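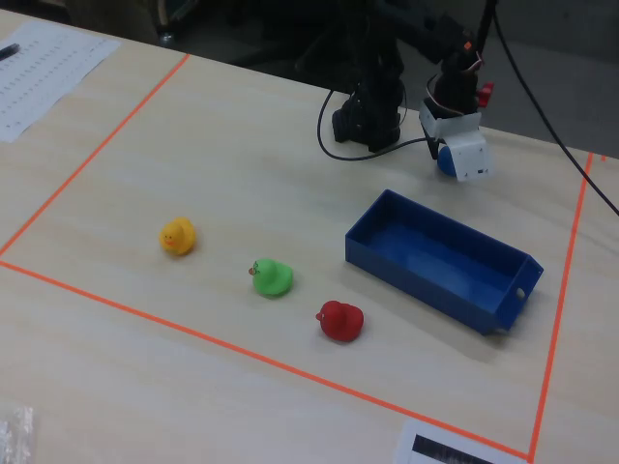
Lenka Polák wrote that the first thing to settle is whether the withdrawal was ever broadcast, and asked for the transaction hash. The full post she was replying to is below.

Withdrawal from Pradport to hardware wallet shows "completed" but balance is zero

I moved 800 USDC from my Pradport account to a hardware wallet in November. Pradport marks the withdrawal as completed and gives a hash. The wallet software (Nonddale desktop, current version) shows no incoming transaction and a balance of zero on the Ethereum account. The address on the Pradport confirmation matches the one in Nonddale character for character. I've checked it twice.

I've already done a full resync, removed and re-added the account, and tried a second computer. Pradport support replied once to say that the transfer is final on their side and closed the ticket. The fee was a few pence, if that matters. I have a further 1,000 USDC to move and don't want to send it until I know what happened to the first lot.

nigel_k

Lenka Polák

The fee matters. A token transfer on Ethereum mainnet normally costs more than a few pence, so I'd expect the withdrawal went out over a layer 2 network. Pradport has a network drop-down on the withdrawal form and it remembers the last option used, so it is easy to miss.

Layer 2 networks that are EVM compatible use the same address format as mainnet. Your address is valid on all of them and the same private key controls it on each one. The tokens are at your address, but on a ledger that Nonddale isn't reading at present.

To confirm it:

Open the withdrawal record in Pradport and expand the details. The network is listed under the hash.
Paste the hash into the block explorer for that network. A mainnet explorer will return "not found" for a hash from another chain.
Check that the recipient field is your address and the status is success.

If all of that is in order, go to Nonddale, Settings, Networks, and enable the network. Then add the token by its contract address on that network. Take the contract address from the token issuer's own documentation and not from a search result. There are a good many copies with the same ticker.

To spend or bridge the tokens you will need a small amount of the network's native coin for gas at the same address. Plenty of people get stuck at that point. The cheapest way is to withdraw a little from the exchange over the same network.

Do not enter your recovery phrase into any site which offers to "sync" or "rectify" the wallet. None of the steps above need it.

Obinna Tamuno

Agree with the above. One exception: if the receiving address had been a smart contract wallet and not an ordinary account, the same address on another chain might not be under your control until the contract is deployed there, and in some cases never. That doesn't apply to a hardware wallet used in the usual way, but people find these pages later and assume all addresses behave alike.

For the remaining 1,000, send 10 first on the network you intend to use, wait until Nonddale shows it, then send the rest. The second fee is a fair price for knowing. Also note that Pradport counts each withdrawal separately towards its daily limit, at least on the basic tier.

dullowuser

had the same with Dullow wallet, just import your key into another wallet and it shows up. worked for me

Comments

Lenka Polák: Please don't export a key from a hardware wallet to fix a display problem. Once the phrase has been typed into a computer you should treat the device as compromised and move everything to a new one.

dullowuser: it was a software wallet in my case, fair point

nigel_k: It was the network. The record says Nigatu, which I have never knowingly selected. The explorer shows the transfer as successful with 9 confirmations needed and far more than that since. I enabled Nigatu in Nonddale, added the contract and the 800 is there. I have no gas coin yet, so it can stay put for now.

Obinna Tamuno: Check the drop-down before the next one. It will still be set to Nigatu.

m_arkwell: Does this work the same way for Bitcoin addresses?

Lenka Polák: No. Different address formats and different failure modes. Start a new thread with the details.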